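Irton project update: bedside unit stopped after cable snag

Issued 2025-07-04

The Irton room-service trial was halted for most of a week in June after the arm caught a cable beside the bed and kept pulling. There were no injuries and no guest was in the room. The phone went over on its side and a wall socket had to be checked by an electrician before we were allowed to power anything in that corner again.

For those who haven't followed the trial, Motaung has been running a mobile arm in a furnished test bedroom since autumn. The job it was doing when it failed is a dull one. It goes to the bedside table, opens the drawer, checks what is in it, closes it and moves on. The arm had done 295 of these drawer checks before the fault, and most of them went through without anyone having to step in.

The table sits hard up in the gap next to the headboard, and that leaves the arm one way in, from the front and slightly to the side.

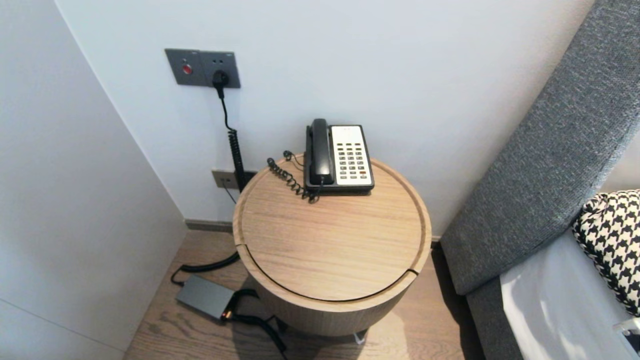

The bedside corner at Irton, with the desk phone and its cord on the table.

The log for the run is short. The arm reached for the drawer at its normal speed, closed on the front edge and began to pull. A cable had got between the finger and the drawer front. The controller read the extra load as a sticky drawer, something it had been set up to expect, and it answered by pulling harder. It did this twice. On the second pull the force limit tripped and the arm stopped where it was, still gripping.

Stopping was the right thing to do. Staying closed was the part we were unhappy with. The limit had been set so the gripper would hold its position on a trip, a rule carried over from a tray-carrying job where letting go would have meant dropping crockery. At a bedside it meant a cable under tension and a person having to reach in close to a stopped arm to free it. Rungnapa Yimyam was on shift. She hit the stop, waited for the brakes to come on and cut the drive power before touching anything, as the procedure says. It took her 20 minutes to get the cable out without damaging it.

Two causes went into the report.

The first is the drawer routine. It looked for the drawer front and the edge of the tabletop and nothing else. Thin dark objects were filtered out of the depth data early in the project because they made the map noisy, and the filter was never looked at again when the arm moved from trays to furniture.

The second is housekeeping, and that one belongs to us and not to the software. The checklist for the room had a line for clearing the floor in front of the wardrobe and no line for the bedside.

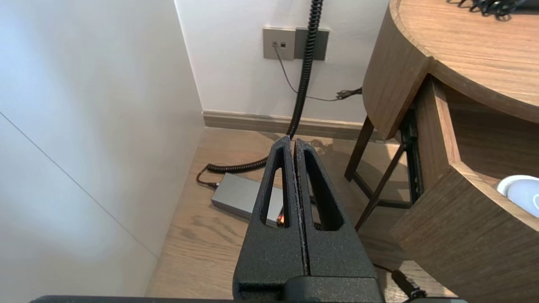

Refilwe Sibiya wrote the new approach check, and it has been running since the restart. Before the fingers open, the wrist camera now takes a picture of the space in front of the drawer and the check looks for anything long and thin between the gripper and the target. It was tuned on the bedside corner because there is plenty there for it to find: the coiled cable coming down the wall to the floor, the silver-gray box with its small orange light, and the cord with the round plug that runs under the drawer front. If the check finds something in the path, the arm backs off and asks for a person. It does not try to push the cable aside. We talked about letting it do that and decided against it for this year.

The force limit has also come down, and on a trip at the bedside the gripper now opens slowly once the arm has stopped. The old hold rule still applies to trays. The two settings are kept in separate job files and the job file is read out loud at the start of each shift.

Of the bedside runs since the restart, 92 have finished without help. The rest were backed off by the new check, and a few of those were false alarms from shadows under the table. Refilwe would sooner have the false alarms than miss a cord, and for now the threshold stays where it is.

Still open:

Skilix is supplying a softer fingertip pad for us to try. It should let a cable slip out before the limit is reached, but we have not tested it yet.

Trimumum has asked whether the same fault could turn up on its own drawer routine, which came from the same early code — it could, and we have sent them the log and the new check.

The next milestone is 1,000 bedside runs. Until then a person stays in the room with a stop button in hand for every run. Anyone rostered on at Irton needs to read the revised procedure and sign the sheet by the door before their next shift. If you see the arm hesitate at a drawer, stop it and write it down, even if it goes on to finish the job.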